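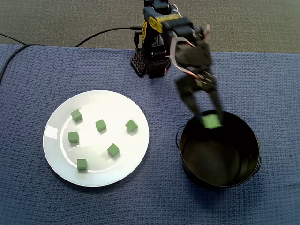

Trail Cameras and Wildlife Recording: Members' Forum
Thread: Camera placement at Pruvstead Wood, proposed change for September

Posted by RecordsOfficer
Members are asked to consider the following proposal before the autumn recording period begins. At present the Group's cameras at Pruvstead Wood are fixed to trees along the main ride. During the last period they returned 863 clips, of which 179 showed a mammal that could be named with confidence. The rest were moving bracken, wood pigeons and people walking dogs. It is proposed that the cameras be moved to the badger paths on the northern bank, at a height of 48 centimetres, and set to record for 15 seconds at each trigger. Comments are invited in this thread.
Dede Ankrah
Records Officer

Posted by northbank_warden
I support the move. The northern bank is closed to the public and the paths are well used. I would ask that no camera be placed facing a sett entrance. The landowner's permission covers the paths only, and I should not wish to see it withdrawn.

Posted by hazelmast
I must register an objection. The cameras on the main ride have been in the same positions for three autumns. If they are moved, this year's results cannot be set beside the earlier ones, and the roe deer figures in particular will be of little use. A low return of named mammals is still a result.

Posted by RecordsOfficer
The point about the earlier years is accepted. Would hazelmast be content if two cameras stayed on the ride, at their present height and settings, and the others were moved?

Posted by hazelmast
Two would be acceptable, provided that they are the two nearest the pond. Those positions account for most of the deer.

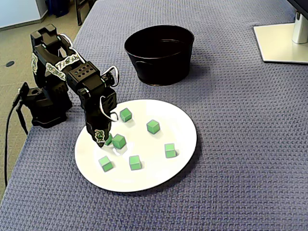

Posted by P_Tilling
On the matter of height, 48 centimetres is suitable for badger and fox but will be too high for anything smaller at close range. I have used a Rusolen unit at that height in my own garden and it missed hedgehogs passing directly beneath it. The Gestetti units have a wider view and may do better. I would suggest that the Group's Gestetti cameras go to the narrowest paths, where animals pass close to the lens.

Posted by northbank_warden
I cannot agree with the previous member about the Gestetti units. Two of them had damp behind the lens last winter and had to be dried out indoors. The bank is the wettest part of the wood. The Rusolen cameras are slower to trigger but they have stayed sound.

Posted by P_Tilling
Both of the affected units were fitted with old seals, which have now been replaced. I would not judge the make on that.

Posted by ride_and_coppice
May I raise the question of batteries? A longer clip at night means the lamp is on for longer. On the Rainer cameras we had up to five weeks from a set of batteries with short clips. If nobody can visit more often than once a month, the longer setting may leave gaps in the record.

Posted by RecordsOfficer
Thank you. The Rainer cameras will remain on the ride by the pond, with short clips as before, which also meets the request made by hazelmast. Rusolen and Gestetti units will be placed in pairs on the bank so that the two makes may be compared on the same path. No camera will face a sett. A revised map will be placed in the members' area, and those holding cards from the last period are asked to return them before the cameras are moved.
Dede Ankrah
Records Officer

Posted by hazelmast
I am content with that, although I would still have preferred to leave all of them where they were. I have one card and will return it by post.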